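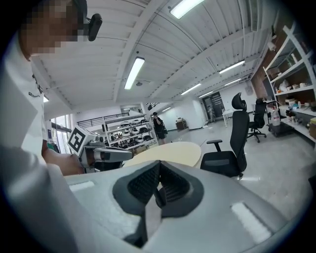
Hand-held grippers, one held by a person in a white shirt

Shared 3 times | 5 comments

Re: [clubsingles] Control tire and the 25-minute race
From: Mereana Tipoki
To: clubsingles list

Vaughan, thanks for putting the numbers up. I have left your message quoted in full at the bottom so people reading the digest can follow along. My answers are from running one car, on one engine, out of a trailer, so weigh them accordingly.

On the tire first. I did all of last season on the Lulloren medium and bought two sets. The first set went on at the opening round and did practice, qualifying and both races at three meetings. By the third meeting the left front had a clear step across the shoulder and the car was pushing from the second lap. I put the second set on for Heffernan and found most of a second in qualifying. Some of that was the track, which had gone off badly at the previous round, but a good part of it was rubber. So when people say the current tire lasts all season, I would say it lasts all season in the sense that it still holds air.

The hard compound is a different animal. Fletcher lent me a scrubbed set for the test session in July and I did two runs on them, the second of 28 laps without coming in. The first three laps were poor. The rear stepped out everywhere and I had to short shift out of the hairpin. After that it settled and the lap times sat in a very narrow band to the end. The pressures came up more slowly than I was used to and ended lower. If you start at the number you use for the medium you will spend the whole race waiting for it. I would begin two psi up and see.

What I liked was that I could follow another car. On the medium, sitting close behind somebody through the long right at Heffernan takes the front tires away in two laps and you have to drop back. On the hard I stayed behind Fletcher for most of a run and the front was no worse at the end of it. Two cars on a test day do not make a race and I would like to see it tried with a proper field before anyone votes.

What I did not like was the cold. We had sun on the track all afternoon. At the first round of the year we are often qualifying at 9 in the morning on a damp line, and I do not want to find out about that tire with 25 other people also finding out about it. If the hard compound comes in, I would ask for two warm-up laps at the early rounds instead of one. That is in the organizers' gift and does not need a change to the technical rules.

On race length. You suggest going from the present 15 minutes to 25. I am in favor, with reservations about fuel. The standard Rorkano tank holds enough for it on paper. My car uses a bit more than most, as I have never gotten the mixture right at the top end, and I came in from the long run at the test with less left than I expected. I drained it and measured what came out. There was enough for the cool-down lap and the sample, and not much over. Anyone who has the older pickup, the one with the single pipe on the left side, will start to get surge in right corners well before the tank is empty. Paora can say more on that. He changed his after it cut out on him at the last corner two years running.

The other thing about a longer race is engine temperature. In traffic on a warm day I was seeing 4 or 5 degrees more by the end than in clear air, and it was still climbing when the flag came out. Another ten minutes might be fine. I would want somebody with the Eltent logger to go through their files and see whether the curve flattens out. Mine only keeps the peak value, so I can't tell you.

Sealed dampers. I know this is not in your message but it keeps coming up on the back of it. My view has not changed. If we spend money sealing dampers, the fast people will still be fast, and the rest of us will have to send ours off when they leak and miss a round while we wait. I would leave that alone for a year and do one thing at a time.

Points. I would keep the present table. If the races get longer we will see more retirements, and the table already pays well down the order, so finishing is worth something. The one change I would make is to count every round and do away with dropping the worst score. I know why it was brought in. It has also meant that two people in a row have skipped the away round with nothing to lose by it, and that round struggles for entries as it is.

On the cost table, your total for the medium is lower than what I paid. I think you have left out fitting and balancing, or else you do your own. Not everyone has the machine. Put it in for both compounds and the gap between them grows a little in favor of the hard, as there are fewer changes over the year.

One correction. You give the entry at the last Heffernan round as 28. It was 28 on the entry list but two did not turn up and one went home after scrutineering with a cracked upright, so there were 25 on the grid. It matters for the point about pit lane space. We fitted, though not comfortably, and with a full list we would have been parking trailers on the grass again.

I can bring the scrubbed set of hards to the next round if Fletcher does not want them back. They are on the wide rear rims, so they will not go on the early cars without spacers. Anyone who wants to try them in practice should mail me off list. First person to ask gets them, and please bring your own wheel nuts.

Mereana
car 56

On an earlier date Vaughan Brunton wrote:

> Hello all,
>
> As agreed at the end of the last round I have written up the two
> proposals so they can be argued over here before they go to a vote.
>
> 1. Change the control tire from the Lulloren medium to the Lulloren
> hard, all four corners, from the first round of next season. Sizes
> stay the same. Wets stay the same. Sets already bought and marked
> could be used for practice only.
>
> 2. Lengthen both races from 15 minutes to 25 minutes plus one lap.
> Qualifying would be cut to make room in the timetable.
>
> The reason for putting them together is that the medium will not do
> proposal 2 over a season at the number of sets we allow now. If 2
> passes and 1 fails we would have to allow another set, and that puts
> the cost up for everybody.
>
> I asked every registered driver for a yes or no in principle. Of the
> replies, 56 percent were for both, and most of the rest wanted the
> longer race but were unsure of the tire. A few want no change at all.
> I did not hear from everyone.
>
> Cost. On the medium, people who answered were buying two or three sets
> a year. On the hard I think one set and a spare pair of fronts would
> do it. I would put the saving for a driver doing every round at a
> third of the tire bill. I have a table if anyone wants it, just ask.
>
> Entries. We had 28 at Heffernan and the pit lane coped. The circuit
> says it will take more but I am wary of that.
>
> Track time. At the moment a driver gets 50 minutes on a normal race
> day, counting qualifying and both races. Under proposal 2 that goes
> up even with the shorter qualifying. To me this is the best argument
> for it. Some people tow for five hours to get there.
>
> Things I do not know and would like answers on:
>
> - does the standard tank do the distance in the thirstier cars
> - how does the hard behave in the cold
> - would the early Rorkano cars with narrow rims be worse off
>
> Paora has offered to look at the fuel question. Rangi McPhee has said
> he will run the hard on his early car if somebody can find him a set.
>
> Please keep replies on the list so they are in the archive. I will
> collect them up and send the final wording out a couple of weeks
> before the vote.
>
> Vaughan

--
clubsingles mailing list
To change to digest or stop mail, write to the list owner.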